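Ticket 2348
Product: Tostus play dinner set (plates and pretend food)
Opened by: Gizella Bakos
Handled by: Setsuko Kinoshita, Grulgate Toys returns desk
Status: Open, waiting on supplier

Gizella Bakos, 9:19 am
The listing says "three matching plates, one size, with realistic food." I have my doubts about all of it. The green plate looks bigger than the other two to me, and the cream one has specks in it that aren't mentioned anywhere. Your auto-reply suggested I was seeing "normal colour variation." Colour isn't my complaint. I know blue from green. I want to know if I've been sent plates from two different sets. Photo attached, with the lemon and the lettuce out as well.

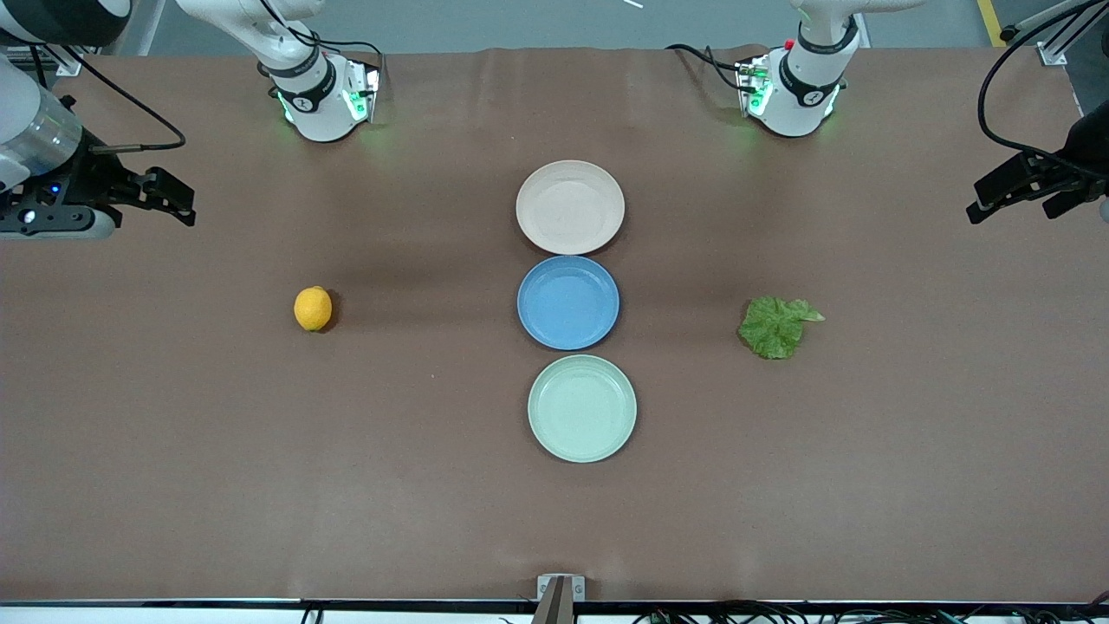 Plates, lemon and lettuce leaf on the brown table. Green plate nearest the bottom.

Setsuko Kinoshita, 10:35 am
Thanks, Gizella. The green one might only look larger in the photo, so I'd prefer a measurement over a guess from either of us. Could you turn the plates upside down and run a tape across the widest part of each? Then try stacking them with green on the bottom, and again with green on top. If the rims line up both ways, they're the same mould.

As for the specks, try warm water and dish soap on one small patch. Please don't use the scourer side of the sponge.

Gizella Bakos, 11:24 am
Tape says 19 cm for the blue and 19 cm for the cream. The green I made 19 the first time and a hair over the second, so make of that what you will. It rocks a little on top of the blue. Soap did nothing to the specks. I'm told by my sister that they're "a stoneware look," which sounds like something a catalogue would say.

Now the lettuce. "Realistic" is generous. It's ruffled, I'll give it that, and it has veins, but hold it up by the stem end and the light comes straight through the thin parts.
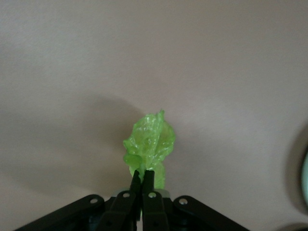
My other worry is the strip down the one side. I can't tell if it's meant to be part of the leaf or a tear waiting to happen. My grandson is four and he'll have it off by supper. The lemon I have no quarrel with.

Setsuko Kinoshita, 1:35 pm
I've pulled a leaf from our shelf stock and it has a side flap too, so I'm treating that as the moulded shape unless you can see a rough or whitened edge where it joins. If you can, I'll replace it.

The rocking is more interesting. I've asked the supplier whether the green plates came from a separate run. I've also flagged the specks, as our product page should mention them if they're part of the finish.

Gizella Bakos, 2:24 pm
No whitening that I can find, and I used the good glasses. Fine, the lettuce can stay. I won't be accepting "separate run" as an answer for the plate, though. If it was sold as one size it should be one size. And please don't send me a discount code, I had one of those in February and it didn't work.

Setsuko Kinoshita, 2:35 pm
Understood, no code. I've set aside a green plate from the shelf and will check that it sits flat on a blue one before it goes in the mail. Keep yours for now. Ticket stays open until the supplier replies.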